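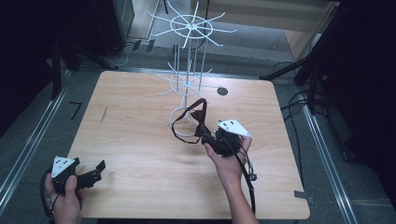 Section 3. Setting up the household list

This section covers entering the jobs that keep your home running and dividing them among family members. You need to finish it before the Idness family planner can send reminders or build a weekly page.

Before you start

Both parents, or all the adults in the home, should be present for the first setup. If one adult fills in the list alone, the other tends to be left with the jobs that happened to come to mind. Children who can read may join in at step 5.

Steps

1. Open the planner and choose Household, then New List.

2. Type a name for the list. The name appears at the top of every printed page, so keep it short.

3. Choose Load Starter Jobs. The starter set holds nearly 260 jobs, from packing lunches to signing school forms. Scroll through it and clear the check mark beside anything your family doesn't do.

4. For each job left, pick the person who does it now. Enter what is true today. Changes come later.

5. Choose Add Your Own and type in any jobs that are missing. Each person should add at least one.

Note: Jobs that consist of remembering something count as jobs. Keeping track of shoe sizes, knowing when the dentist is due and noticing that the milk is low all belong on the list. Mark these as Planning. They are shown in a separate column.

6. Choose Show Totals. The planner lists each person with two numbers, one for Doing and one for Planning.

7. To move a job, open it, choose Hand Over and select the new person. That person has to accept the job on their own screen before it moves.

Caution: Hand Over moves the whole job, including the planning part. If you want to keep the planning and give away only the doing, choose Split first. A split job cannot be joined again. You would have to delete both halves and enter it fresh.

8. Choose Save. The first weekly page is ready at 6:00 the next morning.
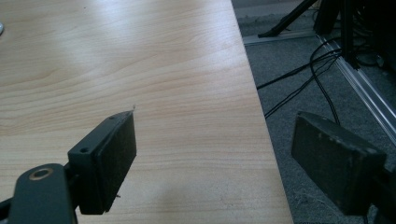 What happens if the person I hand a job to never accepts it?

The job stays with you and a small flag appears next to it. After two reminders the planner stops asking, and the flag stays up until one of you opens the job and chooses Accept or Decline.

Setting a day off

Any adult can be given a day off from the list - a birthday, Mother's Day, or just a day when it is needed.

1. Open the person's page and choose Day Off.

2. Pick the date.

3. Assign each job due that day to someone else. The planner will not save the day off while any job is still unassigned.

Note: Jobs set to Wait are not reassigned. They come back the following day on top of the usual ones. Use Wait sparingly, or the person will spend the next day catching up.

Printing the weekly page

Choose Print from the Household menu. The page fits on one sheet for most families. If yours runs longer, turn off Show Finished Jobs and print again. Reminders are covered in Section 4.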